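Skenetti Bed Notes

Read me first

Welcome, and thank you for opening this file before the others. Skenetti is a collection of written notes on hotel beds: how they are dressed, what gets laid on them, and how the room looks partway through a turnaround. It began as a folder of scraps kept for one small hotel, the Sotelo, and it grew because people kept asking for copies. This edition is dated June 26, 2025, and replaces the one from last October.

What's inside

There are 300 notes in the full set. Of these, 289 have been read through and tidied up, and you'll find them in the folder called "checked." The remaining ones are in "to read," and you are welcome to use them, only please be patient with the spelling. Each note is a plain text file covering one bed on one visit. Most run to a paragraph or so, though a few wander on quite a bit longer (the ones on bolsters especially, and I'm not sorry about it).

Every note has the same few fields at the top:

room: the room type, never the room number
bed: the size, and whether there is a bench or chest beside it
top layer: duvet, quilt, blanket or spread
state: made, turned down, rumpled or stripped
items: anything lying on the bed that isn't bedding
remarks: whatever the writer felt like adding 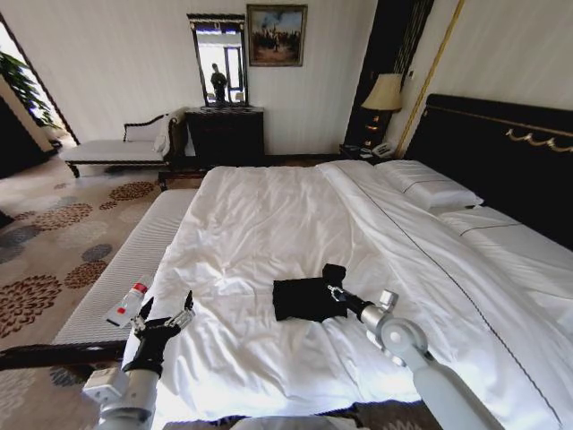 The "state" field causes more friendly arguments than anything else, so let me say a little about how we use it. "Made" means you could show a guest in. "Turned down" means the sheet has been folded back on purpose. "Rumpled" covers everything in between, and it can go together with "turned down" - a white duvet full of creases beside a sheet that is folded back gets both words. We used to allow only one word per bed, and that lost a great deal. Pillows go under remarks, and trim is worth a mention when they have it, such as a thin dark line at the edge, as it helps to tell sets apart when they come back from the wash. A cloth folded in the middle of the duvet belongs under items, and so does a small bottle lying near the edge. Please write down the color and where it is, and leave out what you suppose it's for.

The words we settled on

Headboards took us a while. We write the main color first and the trim second, so "black, gold line" and not the other way around. Anything fixed on as decoration is called an ornament, whatever its shape. For seating we say "bench" when it is long and low, and we add the fabric if it can be told at a glance. Carpets get a short line of their own under remarks, with the background color first and the pattern after it.

Folding and smoothing

The folder called "methods" holds 2 longer pieces on putting a rumpled bed right again. One was written at the Sotelo and the other at Drando, a guesthouse with much narrower rooms, and they disagree cheerfully about where to begin. The Sotelo piece clears the items off first and then pulls the duvet straight from the foot. The Drando piece starts at the pillows and works down. I have left both as they were written - please don't merge them.

Known gaps

Only 12 of the notes deal with twin beds, and there is hardly anything on cribs or sofa beds. Colors were written down by lamplight in some rooms and by daylight in others, so "beige" and "cream" shouldn't be leaned on too heavily. The oldest notes also lack the items field altogether.

Using and sharing

Copy whatever is useful, change it to suit your own rooms, and keep the name Skenetti somewhere in the file if you pass it along. Corrections can go into the "fleser" folder, named after Fleser, the old index these notes grew out of. One correction per file, please, with the name of the note on the first line.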